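Laundry, Week by Week: A Gallery

Posted 2024-07-08 in Household

When we moved into the Varedton apartment in January, the lease came with a list of things we couldn't do, and one of them was install a washer. The building has machines in the basement. They take tokens, the tokens come from a dispenser in the lobby, and the dispenser takes exact change and its own sweet time. So laundry in this household is an expedition, and like all expeditions it generates a certain amount of paperwork. This gallery is the paperwork.

Regular visitors will remember the kitchen drawer gallery, which got more mail than anything else on the site, most of it from people who wanted to know why I own two melon ballers. (I like melon.) Clothes seemed like the obvious next subject. Everybody has them, and everybody has the pile.

Some house rules, so the rest makes sense.

The pile lives on whatever flat surface is nearest. We own a hamper. It was 80 dollars, it came from Finasari, and it has a lid that closes by itself very slowly, like a door in a bank. It holds the blankets, because the lid made everyone feel watched.

Sorting happens by fabric. I used to sort by color, the way I was raised, and for years I had very well-matched loads that came out in three different states of dampness. Towels take forever. Anything stretchy is done before you've found your book. Put those two together and you either bake the shorts or bring home wet towels, and I've done both in one evening.

Socks are not covered here. I have a position on socks – it runs to several pages – and it will get its own gallery when I feel strong enough.

Folding is where the household splits. One side believes that a thing should be folded as it leaves the dryer, standing up, in the basement, under that light. The other side believes in bringing it all upstairs and dumping it out and having a think. I am the other side. The think can last until Thursday.

The Chiu method, named for the secondhand paperback I learned it from, says every item has a natural rectangle and your job is to find it. This works beautifully on dish towels, which are rectangles already. It works on T-shirts if you don't mind cheating at the sleeves. The book has 7 chapters and gives sportswear half a page near the back, between bathrobes and a paragraph on storing a tuxedo.

I understand the author's reluctance. An elastic waist has no natural rectangle. You line up the sides, you smooth the front, and the top edge draws itself in again like a purse. Then there's the knit, the smooth slippery sort with the tiny dimples, which will hold a fold for as long as you are looking straight at it.

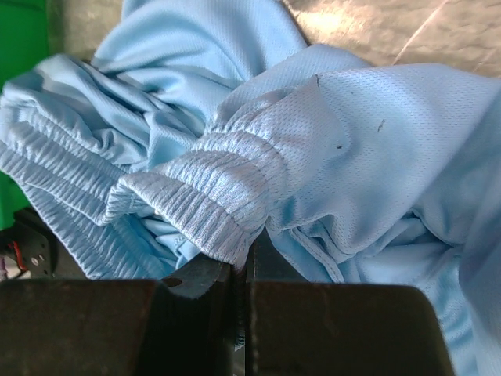
My present approach is to flatten the legs first and leave the waist for last, on the theory that it should have to join a fold already in progress. Fold the whole thing in half lengthwise, bring the hems up, tuck the gathered part under, and put something heavier on top before it forms an opinion. A sweatshirt does nicely. So does the Chiu book.

The alternative is rolling. Rolled shorts stay rolled, and they stand up in a drawer in a way that makes you feel you've got hold of your life. The trouble is that you can't tell one roll from another without undoing it, and then you're a person standing at a drawer at six in the morning unrolling things.

A few answers to the usual mail.

Yes, I know about fabric softener. The detergent I use is the plain Horkow powder, and softener leaves a film on anything meant to deal with sweat, so I skip it for the sports things and use it on nothing else either, out of laziness.

No, I don't iron gym clothes. I would like to meet the person who wrote in to ask.

The gallery page passed 3000 visits last month, most of them still for the melon ballers. Comments are open until the weekend. Next up is the linen closet, where I have found four fitted sheets and no bed they fit.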